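Workshop notebook 12, June
Room 3032, Hinds building, Prorncombe
Subject: the brown table, what lives on it, and what we are calling it all

Started at 8 with coffee and good intentions. The plan was to go through the small stuff on the brown table, write down what each thing is for, give it a name we can all live with, and then do the wipe-down. The coffee went well.

Background for anyone reading this out of order. The table list in notebook 11 was written in a hurry, by me, and it shows. It has "dish", "small dish", "other dish" and "lid (dish?)" on four separate lines. It also lists a blue sponge, last seen around the time we moved up from the ground floor. People have been working from this list. I found a copy taped inside the cupboard door with "dish" circled and a question mark beside it, and I can't fault the question.

So, a fresh list. Rules as before: if it sits on the table it gets a line, if it doesn't have a line it goes to the shelf, and if it turns up on the shelf twice it goes in the Sorlow crate for somebody else to be puzzled by.
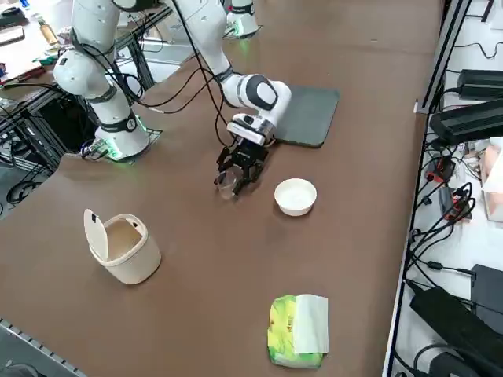

Tamsin Orrell
Bench and stores, Room 3032

Cup. Small, clear, plastic. Listed as "cup, clear". There was a proposal to call it the tumbler, which I am recording here so that it can be left here. Clear cups are a nuisance on a brown table because what you mostly see is the table. Put it down with a bit of space around it and you'll find it again. Put it down next to the bowl and you'll spend a while looking straight through it. Not for drinking from, whatever state the mug shelf is in.

Bowl. White, round, shallow. It has been a saucer, a dish and, for one bad week, "the plate". From today it is the bowl. It stays out on the table and it stays empty. It is not for screws, paper clips, gum or the little sachets that come in parcels. I emptied four things out of it first thing and I only recognised three of them.

Bin. The small pale one with the hinged lid. It lives on the left half of the table and the lid stays open while we're working. I know a closed lid looks tidier. A closed lid also means everyone who has a tissue in one hand and a cup in the other sets the tissue down beside the bin, intending to come back for it, and then you have a table with a bin on it and a collection of tissues. Lid up. Close it at the end of the day if it makes you feel better. It does make me feel better, so I'll be checking.

On what goes in the bin: used wipes, tissue, tape ends, bits of wrapper. Nothing wet enough to drip and nothing anybody might want back. The lid from the 500 mL tub went in there last month and was in the skip by lunch. We still have the tub. It is a perfectly good tub, and I am using it for pens.

Wipes. The green-printed packet, front of the table toward the left, give or take. It wanders. I've stopped trying to give it a fixed square, having noticed that a packet of wipes goes wherever the last spill was and stays there until the next one. The list now says "near front, left side" and I think that's as much discipline as a packet of wipes will accept.

Please take one at a time. When a fistful comes out and most of it gets poked back in, the rest dry into a sort of felt. The Liketti order covers us until the end of the month at the normal rate of use, and the normal rate of use was worked out before the felt problem.

Now the grey one. I have left it to near the end because it has caused more discussion than the rest put together. Half the room calls it the mat and the other half calls it the tray. The mat people point out that it's flat. The tray people point out that things are put on it and that this is what a tray is for. I have read the delivery slip, which says "base, grey", and so helps neither party and possibly describes something else. I've written "tray (mat)" on the list, in that order, because I lean tray. Mat people may use the brackets.

What everybody does agree on is that it sits flat, toward the middle, and gets cleared at the end of each round. It shows every fingerprint going. Wiping it gets you a different set of smudges, a bit fainter,

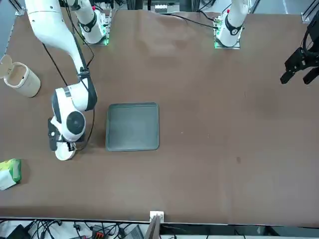
and I have decided that faint is the standard. Fainter than when you started counts as clean. If anyone wants to get it spotless they are welcome to stay behind with a dry cloth, and I'll leave the lights on for them.

While I'm on the subject of cleaning, the tabletop. It's a big brown surface and it has had a life. There are scuffs. There is a dark spot on it that I went at for a good while with a wipe, then a damp cloth, then a thumbnail, and I have now made my peace with it. Don't use the scraper. The scraper takes the spot off and the finish with it, and I know this from the old table at the ground floor place, where you could read our whole history in the pale patches.

Lids and discs. This is where the old list really came apart. We have more flat round things than we have round things for them to go on. The beige one is down as "disc, beige" until someone finds what it fits. It looks like a lid and it may well have been one. I tried it on the tub (no), the jar from the sink (no) and the coffee tin (nearly, which was annoying). If you put it down, put it down flat. On its edge it will roll, and it has a real gift for rolling under the shelving.

Key ring. I had put this under "oddments" and then struck the heading out, because the moment there's an oddments heading everything becomes an oddment. It's a small metal ring, no keys. It goes on the list as "ring, metal". It belongs on the table during a round and in the pen tub otherwise. In the bottom of the pen tub, naturally, so allow time.

Order for a reset, as we've been doing it, written down at last:

1. Lid of the bin up before anything else gets touched.

2. Rubbish first. Wipes, tissue, tape. If you're standing there wondering whether something is rubbish, put it on the shelf and carry on.

3. Small things next: cup, ring, disc. These are the ones that go missing under a sleeve.

4. Bowl out of the way, then the tray (mat). Look underneath it. I have found a washer, a price sticker and a raisin under there, all in the same week.

5. Wipe the table from the far edge toward you. Lift the cables and wipe under them. Going around them leaves a neat outline of where they were, and then when they shift you've got the outline too.

6. Let it dry. This means leave it alone. Blowing on it is not a method.

7. Put back only what the next round needs, and leave the rest on the shelf.

Tried this order through the morning with the new list propped against the kettle. It's quicker than the old way, mostly because there are fewer conversations about dishes. The sticking point is step 4. People lift the tray, look under it, and then stand holding it with nowhere to set it down because the bowl has gone where the tray wants to go. For now: bowl to the left, tray straight back to the middle. I'd like a proper side shelf. I've been asking for one since we moved in, and I mention it here only so it's in writing again.

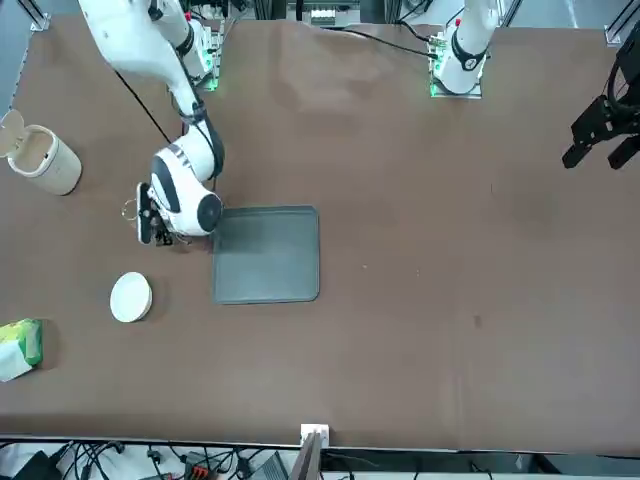

Left over and still annoying

Cupboard copy of the old list: taken down. The tape took some paint with it. Touch-up paint is in the cupboard, behind where the list was.

Sponge: struck off. If it turns up it can go back on, but it will have to explain itself.

Beige disc: try it on the jars at the Sorlow end before ordering anything. One of them has had cling film over it for as long as I've known it.

Wipes: on the next Liketti order, same kind. The unscented ones, please. The last lot smelled of a very determined melon and it got into the sandwiches.

Bin liners: the ones we have are too big and bunch up at the rim, so the lid won't sit down properly over them. Going without for now and tipping it out at the end of the day. Next size down if they sell it.

Labels: 12 printed, 8 stuck on. The other four say "dish" and have been put somewhere safe, by which I mean the bin.

Table done by mid-afternoon. New list is in the front pocket of this notebook, with a spare on the shelf under the mugs. If you change a name on it, cross the old one out so it can still be read, and put your initials beside it so I know who to argue with.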